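8/17/24

Water's back on in Nalby, and the refill room is open

Good news for anyone in Nalby who's been brushing their teeth out of a saucepan – the water main on Wustura Street is fixed! I walked over this morning to see the new pipe go in (yes, I'm the kind of person who goes to watch pipes) and the crew was already packing up their cones. More than 1000 homes lost water when the old main split, and mine was one of them, so I've been pretty invested in this story.

The town says you should run your cold tap for 10 minutes before you drink from it. Mine coughed and spat for a while and then ran fine. If yours is still coming out brown after that, call the water office and they'll send a person to flush the line on your block.

The reading room at the Plakari Center is staying open late through the rest of the month for anybody who still needs a drink, a place to sit or a spot to charge a phone. Bring your own mug if you can, they're running low on paper cups.

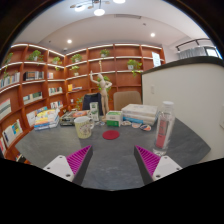
What it means for your bill

I asked at the front desk of the water office, and the plan is to knock $3 off the next bill for every home on the list. You don't have to fill anything out. Is it a lot? Nope! My neighbors on the hill spent way more than that on bottled water, and they were not shy about telling me so. Still, I'll take it.

The bigger fix comes in October, when the town wants to replace the rest of the old line from Wustura Street down to the Bellini bakery. That's 199 yards of digging, right along the stretch where everybody parks for the farmers market. The bakery will stay open the whole time and you'll get in through the side door by the alley – I checked, I have priorities.

Parking for the market moves to the lot behind the school while the street is torn up. The bus will skip the bakery stop too, so plan on walking up from the corner by the post office.

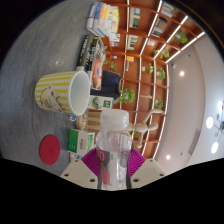
Plastic bottles were on a lot of Nalby shopping lists during the outage.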